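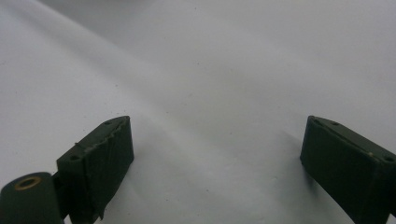

Two grippers, one kitchen counter's worth of patience

I have been promising a follow-up on the handheld gripper ever since I wrote about the wiring mess back in December, and a few of you have been kind enough to keep asking, so I finally sat down with a big mug of tea and my notebook and decided to get it all typed up before I forget which scribble belonged to which evening.

For anyone new, I have been comparing two gripper designs that can be held in the hand and later bolted to the little arm on my bench. The first is the green one, printed from the Olletti plans, with two dark fingers, brass bushings at the joints and a camera that looks out over the fingertips. The second is the Zuko, which comes ready made in a very sensible box and which I had on loan from the tool library for 2 weeks. I wanted to know which one I would rather live with, and I suppose that's a slightly different question from which one is better.

Building the green one

The Olletti plans are free and the instructions are friendly, although they do assume you own more clamps than I do. Printing took most of a weekend. The fingers themselves came out fine, but the joint bodies had to be done twice since I had scaled one of them by accident (don't ask me how, I was watching a show at the time). Pressing in the bushings was my favorite part of the whole build. I used a bench vise and a scrap of pine and went very slowly, and the moment when the first joint swung freely I said "oh!" out loud to an empty garage.

Then there is the covering on the inside of the fingers. I'm less proud of that. The left one has a ragged edge where the layers don't sit flush, and no amount of trimming has made it look any better. The right finger is neater, mostly thanks to the practice I got on the left. I had planned to peel the bad one off and start again, but it has stayed put through everything so far, and I have a rule about not fixing things the night before I need them.

The view over the fingertips

What I like to do before any session is open the fingers wide over a plain pale surface and look at what the camera gives me. With nothing between the tips it is easy to check that both of them show up at the same height and lean in toward each other the way they should. If one sits higher than the other, I know I've bumped the mount again. It also shows me how much of the picture the fingers eat up, and on the green one I'm quite happy with that. There is a good wide gap of clear surface to work in, and the tips are easy to make out even when the light is flat and gray.

The Zuko's camera sits further back and higher up. You get more of the room and less of the fingers, and for carrying things from one end of the bench to the other I think that's the nicer view. For close work I kept losing track of where the tips were. I would be trying to pinch the corner of a dish towel and come up with air, over and over, and I'd have to lean around and look with my own eyes, which rather defeats the purpose.

Squeezing things

I ran both of them through the same little routine - a wooden spoon, a sponge, a spool of thread, a folded washcloth and one very small screw. Each object got 18 tries with each gripper, spread over several evenings so my wrist wouldn't give out.

The spoon and the sponge were easy for both. The spool was where the green one pulled ahead, I think because the covering has a bit of grab to it, ragged edge and all. The Zuko has smooth pads and the spool liked to roll right out of them and under the dryer. On the washcloth it went the other way! The Zuko's thinner tips slid under the fold nicely, while the squared-off ends of the green fingers tended to push the cloth along in front of them. I may print a tapered pair one of these days and see what happens. As for the screw, I got it a handful of times with each and lost it for good with the Zuko, so if you ever visit, please wear shoes.

Controllers, briefly

I drove both from the same Magsi board, with the rate set to 2000 because that's where it was when I opened the settings and everything behaved. The Zuko has its own controller too, and it's very smooth, but it wants an account and a password and a phone app, and I have reached the age where I would simply like to turn a knob.

The Trondunov adapter plate fits the green gripper with a little filing on the left side. It does not fit the Zuko without a spacer, so order the spacer at the same time and save yourself the second shipping charge that I paid.

The Zuko has gone back to the tool library in its sensible box, and the green one is staying on my bench. Next up is the tapered fingertips, and a new strip for that left finger if I can find where I put the good scissors.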